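Home | Guides | Grant Tracker | Support | Log in

Section 4: Setting Up a Road Project Funding Record

Welcome back! By now you should have your agency profile filled in, and we can get to the part most people came for, which is telling Zakora where the money for a road or transit project comes from. Pour yourself a coffee and take it slowly the first time through — it goes much faster after that.

1. Open the Projects tab and choose New Funding Record. Type the project name just as it appears in your award letter (for instance, Trillthorpe Bridge Deck Repair).

2. Pick a main funding source from the list. If you have a local match as well, leave it out for now and you'll add it in step 4.

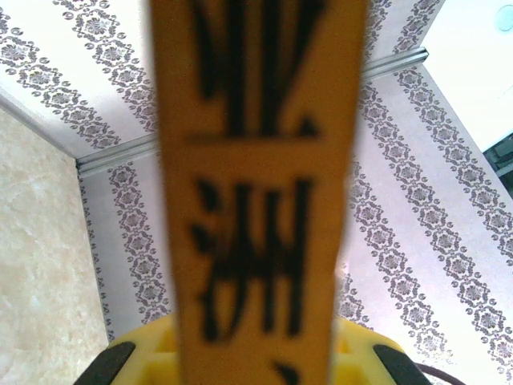
3. Enter the award amount in thousands of dollars. The Trillthorpe sample record shows 1,038, so please don't type the extra zeros, however tempting it may be.

4. Select Add Match and enter the local share on its own line. You can have up to 2 match lines in each record, and both may come from the same county or city account.

Note: Zakora saves your work when you leave a page, but it won't save a half-filled match line. Finish the line or delete it before you wander off to a meeting.

5. Set the reporting period. Most agencies start in January, but go by your own agreement if it says something different.

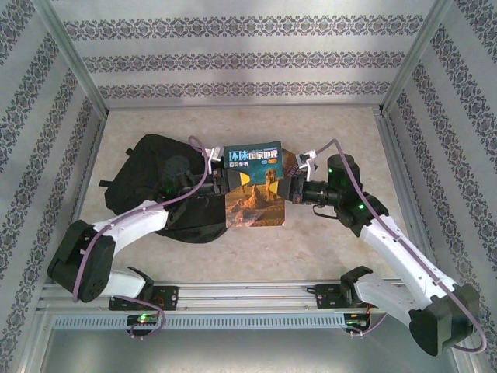 6. Press Check Record. Any box outlined in red needs another look, and clicking on it brings up a short message telling you what's missing.

Caution: Once a record has been submitted, the funding source is locked. To change it, you'll need to write to Adom Gyamfi on the Varnano help desk and give the record number.

7. When everything looks right, press Submit and print the receipt page for your project folder.

Get guide updates by email. Subscribe

Contact Varnano Support | Copyright Varnano | Back to top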